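Nov 15, 2023
Bench notes, drink lids and straws, Gerklow batch

Carried on with the lid fit checks from the last entry. The Tedesco lids are all unpacked and the outer cartons flattened. Kept one carton label in the back pocket of this book. Lot 2340 on the label, same on the delivery note, so no mix-up there.

Lids first. The opening was gauged on the pin set at room temperature, lids left on the bench overnight beforehand. Spread across the lot is small. Two lids had flash on the inside edge of the opening, which catches the go pin and gives a false tight reading. Trimmed one with the deburring knife and it then passed. Left the other as received, bagged, for comparison. Flash is on the same side in both, so probably one cavity. Will ask Tedesco for the cavity marks.

Rim fit on the Berkiven cups is acceptable. The lid seats with a click over most of the circumference and then needs a second push opposite the thumb. Same behavior as the November samples. Pull-off force logged on sheet 41, not copied here.

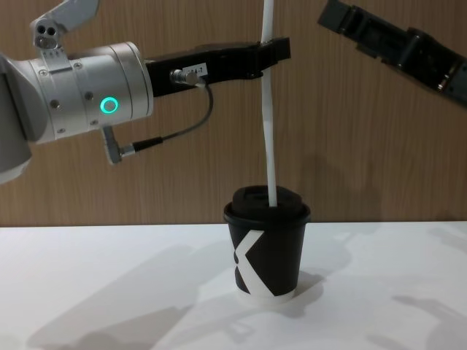 Straw entry is the weak point of the set. The Gerklow stock is stiff enough end to end but goes off line once it is loaded from the top. With the grip high and the lower end in the opening of the black lid, the length in between takes a gentle wave and some twist, so one stretch shows the broad face and another only the narrow edge. Any reading of clearance taken at the lid then depends on which way the straw is turned. I had been treating it as a round section in the calculation. That needs to go. Work from the two widths separately and quote the larger.

Changes for the next run:

Grip lower, 60 percent of the free length at most. Shorter column, less wave.

Mark one face with pencil near the top so that the orientation can be written down.

Store straws flat in the tray. The upright jar gives them a set over a weekend, enough to see against a steel rule.

Wipe the lid opening between entries. Dust from the cartons is still turning up on the black ones and it drags.

The Grelmont straws are here too, around 392 in the opened sleeve going by weight. Not touched yet. By feel they are heavier walled, and the cut ends are cleaner. Worth running on the same lids before anyone asks for a wider opening — a change of tooling at Tedesco is slow and the spill test would have to be done over.

Open points: cavity marks, humidity log for the straw tray (the sensor battery is flat, spare in the second drawer), and whether the vent hole has any effect on the second push. I doubt it, but tape over the vent on a few and see.

Calipers zeroed at start and end, no drift. Pin set back in its case, 41 sheet filed with the November ones.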